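From: Iason Athanasiadis
To: workshop-floor list
Date: Monday, January 26, 2026
Subject: Re: Floor finish in the long room at Drolthorpe

Chathurika Pramanik wrote:

> Before I order anything for the long room I need to know two things.
> Is the gray staying, or are we going back to the green? And does the
> area by the roller door get the same product as the rest? Hastell
> want an answer before they hold the price at 2,285.
>
> Also, Asanka thinks we should grind the whole floor first. I would
> like a second opinion on that.

The gray stays. Dropped screws and washers are easier to find on it than they were on the green, and we already have most of a can for touch-ups.

On grinding, I disagree with Asanka. The coating is sound over most of the room. I did the tape test at 27 points and only the ones by the roller door lifted. Grind that strip back to bare concrete, feather the edge by hand, and scuff the remainder with a medium pad. A full grind means dust sheets over everything and two more days with the room shut.
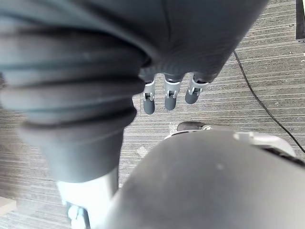
Gray striped carpet behind the fingers.

For the roller door strip I would use the same topcoat over a separate primer. The slab is colder there and the last coat went down without one. Shiuli has the data sheet for the primer; the recoat window is short, so both coats need to go on in one day.

Quantities: the room is 63 square meters, less the plinth under the compressor, which we do not coat. Order for the full 63 anyway. The extra will go into the expansion joint edges, which take more than the sheet allows for.

Still open:

- Whether the 3,000 set aside in June covers the primer as well as the topcoat. Chaminda has the figures.
- Who moves the steel rack. It has to be emptied first.
- Grit additive by the door. I would leave it out — it holds dirt and wears out mop heads.

Please ask Hastell for the batch number before delivery. The last two cans did not match.

Iason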